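Two-arm tabletop kit, long-term review: can it do chores yet?

Short version for the impatient. Sort of. Slowly. Cloth yes-ish, paper stuff maybe, anything heavy forget it. Score at the bottom.

Longer version. I've had bench time on the Fiva two-arm kit since January, mostly at the Clonorby shop, where Sreekumar Poduval does the wiring and I do the complaining. Firmware is whatever shipped plus one update. Software is the Seixas control package, which you pay for seperately. More on that later, it annoys me.

What you get: two arms, two grippers, cameras for the grippers, mounting rail, a bag of screws with no labels. Build took us a Saturday. Instructions are okay until the cable routing page and then they give up completely. Leave slack at the wrist. More slack than that.

Grippers first, they're most of the story. We run padded fingers, black foam. Bare fingers slide on anything smooth and mark anything soft. Padding fixed both for us but it makes the fingers fat, so getting in between two thin things is now the hard part. A file folder is a good test of this. Thin, bendy, lots of layers that look the same to a camera.

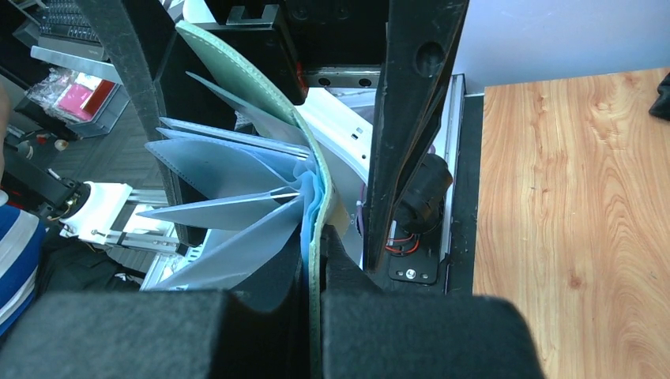

So thin flexible stuff is where I'd point anyone who asks what these kits are good for right now. The grip force is decent and it holds evenly, and you can set it low enough not to crease a sheet of paper. What's missing is feel. There's no touch sensing in the fingers at this price, so the arm can't tell one layer from two. You or I pick up two pages by mistake, rub them with a thumb, done. The kit carries on with both and is very confident about it.

Picking up one layer on purpose, out of a stack: I'd call it a coin toss on a bad day and decent on a good one. Lighting matters a lot. Ívar Kárason, who lent me his lamp and would like it back, reckons half of my trouble was glare off plastic. Probably right.

Laundry, then. The thing everyone asks about. My sister asked, my landlord asked.

One arm on cloth is hopeless, don't bother. Two arms and it starts to look like a chore getting done. Pinch a side each, bring the hands together, let go with one, regrip, pull. With small flat items – dish towels, napkins – we get a fold that I'd put in a drawer. T-shirts come out as a shape. Fitted sheets, no, and also the arms are too short, so that's not the software's fault.

Best run so far was 70 seconds for one small towel. I do it in 3. That's the whole argument against, if you only care about speed. The argument for is that I wasn't in the room for the next one.
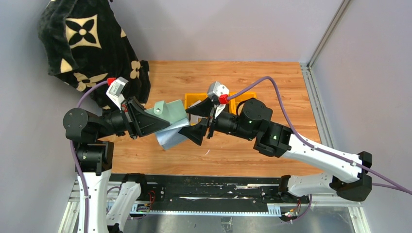 Can it be left alone while it works?
For small cloth items, for short stretches, and with somebody in earshot. It stops by itself if a joint stalls, but it won't notice a towel on the floor.

Other stuff I tried, quick:

Cups. Fine if plastic. I am not handing it glass.

Sorting small parts into bins at the shop. Better than I expected. Boring job, same motion over and over, this is where it earns something back. Ran it through a lunch break and came back to a mostly correct bin.

Wiping a table. Wipes the middle beautifully. Corners, no.

Zip bags. Ha.

Gripes. The Seixas license covers 2 arms and then wants more money for a third, on top of the 941 the package costs already. The motors get warm on long runs and the manual says nothing useful on how warm is too warm. Support answered me once, politely, with a link to the page I'd told them I had allready read. Screws on the gripper plates work loose, so put threadlock on at the start and save yourself a strip-down later.

Compared to the Grurketen kit, which I used before: the Grurketen is quieter and the joints feel tighter, but reach is worse and the fingers are a pain to swap. Swapping on the Fiva is a few minutes with a hex key. If you're going to be changing what it picks up every week, that alone decides it. If it's going to do one job at the end of a line forever, get the Grurketen.

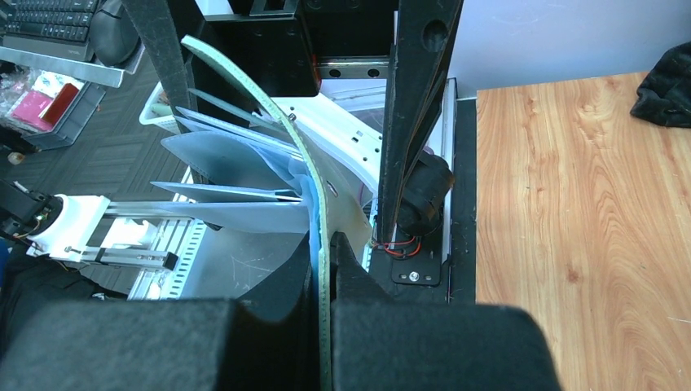 One thin sheet gripped upright, the other blue ones fanned out beside it.

Who should buy it. Small shops with a dull repetitive job and someone around who likes fiddling. Schools, sure. People who want their laundry done – no, not this year, buy a bigger basket. It needs too much setting up per task, and each new item is a fresh afternoon of showing it what to do.

I'm keeping mine though. Going to try socks next, pairs, see if the cameras can cope with black on black. Will update the review if it works, and probably if it doesnt.

Build: 4/5
Grip: 4/5
Software: 2/5
Chores, real ones: 2/5
Overall: 3/5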